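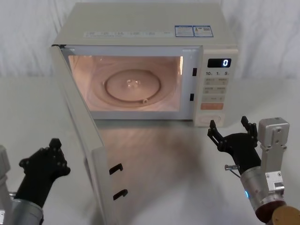
Elau countertop microwave in white, door open, with the glass turntable in place.

Home Shop Kitchen Delivery Returns Contact

Small Appliances / Microwaves / Countertop

Elau Countertop Microwave, White

9/18/18 – by the Zolport shop desk

The Elau is a basic white microwave for a small kitchen, a break room or a rental. It sits on the counter, plugs into a regular household outlet and heats food on a round glass turntable. There is no grill and no convection setting. If you mostly reheat leftovers, warm up soup and defrost meat, it covers that.

We have carried the Elau since April, when it took the place of the older Courtois model in our range. The two are close in size, so if you are replacing a Courtois it should go in the same spot. Measure first if yours is in a tight nook.

Door

The door is hinged on the left and swings open wide. Leave clear counter in front of it and keep canisters and paper towel holders away from the left side. Two black hooks on the inside of the door go into two slots on the right side of the opening. Both have to catch before the oven will start. If you press Start and nothing happens, open the door and close it again with a firm push. Wipe the slots with a dry cloth only.

Inside

The interior lamp comes on when you open the door and stays on during cooking. The turntable is glass with a raised rim, which catches small spills before they get to the floor of the oven. Under it is a roller ring, and the plate is turned by a small coupling in the middle. Both the plate and the ring lift out.

To put them back, set the ring down first, then lower the plate and turn it a little by hand until it drops onto the coupling. A plate that rocks or knocks as it turns is usually sitting off center. Do not run the oven with the plate out.

Cleaning

Wash the plate and the ring in warm water with dish soap. Let the glass cool before it goes in the sink. For dried-on food, heat a bowl of water for 3 minutes, leave the door shut for a while, then wipe down the walls with a soft cloth. No steel wool and no oven spray. The outside only needs a damp cloth – go easy over the printed strip along the top front edge, where the small text can wear off with scrubbing.

Placement

Put it on a flat, steady surface. Keep the vents clear and leave open space above the oven. Curtains and dish towels should be kept well away from it while it is running. It is a countertop model and we do not sell a built-in trim kit for it.

In the box

Microwave oven
Glass turntable plate
Roller ring
Printed manual

Cord length is 42 inches. We don't recommend using an extension cord.

Parts and warranty

The warranty is 3 years on parts and labor from the date of purchase. It does not cover a cracked plate. Replacement plates and roller rings are kept at our Masstead warehouse and can be ordered separately. Plates from the Courtois do not fit – the center is a different shape, even though the glass looks much the same.

Delivery is free on orders over 40 dollars, so the oven itself ships free. A roller ring on its own does not. Returns are accepted unused and in the original carton, with the plate packed in its own sleeve.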